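Home | Notebook | Glazes | Kiln log | Search

April, glaze notes, Corklow shed

Fired the small kiln overnight with the Irkora white on the test tiles. Opened it at 9 this morning, still too warm to handle without gloves. Colour is closer to cream than white, same as last time. Two tiles crawled at the corners, both from the batch Chiharu sieved through the coarse mesh. The rest are fine.

Batch weights, dry: 273 g for A, 284 g for B. The extra in B is all feldspar. B is glossier and runs more, so keep it off the foot.
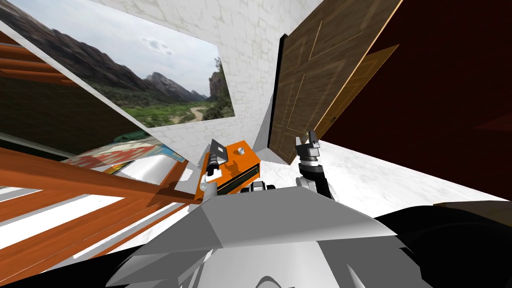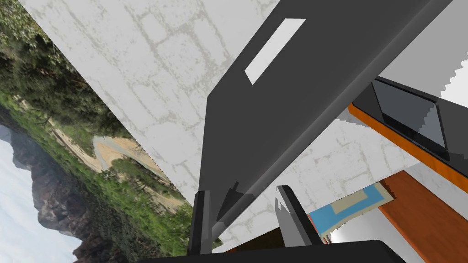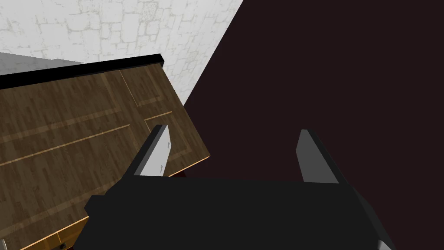 Dénes Rácz thinks the crawling is dust on the bisque and wants the tiles sponged before dipping. I'd like to change the mesh first and leave the sponging alone, otherwise we won't know which one fixed it. Chiharu Higuchi is mixing a fresh bucket of A this arvo using the fine sieve.

Still to do:
- order more kaolin, the Kobori bag is nearly empty
- label the grey buckets properly, the texta has rubbed off
- try B over the Wetero clay, thin coat only
- new cones for the top shelf

Bottom shelf was roughly a cone cooler than the top again. Will move the tiles up next firing and put the mugs down below.

Contact | Copyright Corklow | Back to top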